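Keeping Trays and Tabletops Nice Through the Winter

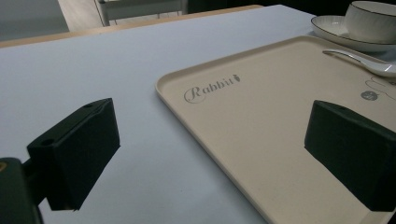 Harnport Neighbors' Home and Kitchen Club

Happy New Year, everybody! The January 2021 tips are all about surfaces, which I know doesn't sound thrilling, but after a month of cookies and cocoa and relatives' gravy I think most of us have a table that could use some kindness.

Let's start with trays. I'm a great believer in trays (my husband says I'd put a tray on a tray), and the one with the little carrot after the word Rabbit is just the sort I like, plain enough to leave out all day. Wash a printed tray by hand with a soft cloth and a drop of dish soap. Keep the green scrubby side of the sponge well away from any lettering. If crumbs and stickiness have settled in along the rim, go round it with an old toothbrush dipped in warm soapy water, then stand the tray on its edge to dry.

For sticky rings on a pale tabletop, try a paste of baking soda and water before you reach for anything stronger. Mix it in a saucer, two spoons of soda to one of water, dab it on, and go have your coffee. Twelve minutes is plenty. Wipe it off with a damp cloth and then a dry one. Please test it first in a corner, especially on anything glossy! Bit-na Ok wrote in July to tell me she'd dulled a shiny patch on her sideboard by scrubbing too hard, and I've felt bad about it ever since.

Wood edging wants different treatment. Wring your cloth out until it hardly feels wet and follow the grain. Twice a year I rub in a little mineral oil, leave it overnight, and buff it in the morning with a piece of old flannel pajama.

Candle wax: let it get good and hard (a bag of ice on top helps), lift it with an expired library card, and wipe up whatever's left with soapy water.

Trilok Negi asked about tea stains in mugs. Same baking soda paste, Trilok, and a bit of elbow grease.

Next time we'll do drawers that stick, and I still have 31 of your letters about burnt pans to get through, so bear with me. If you've got a good trick with candle stubs or bar soap for a stubborn drawer, do send it along.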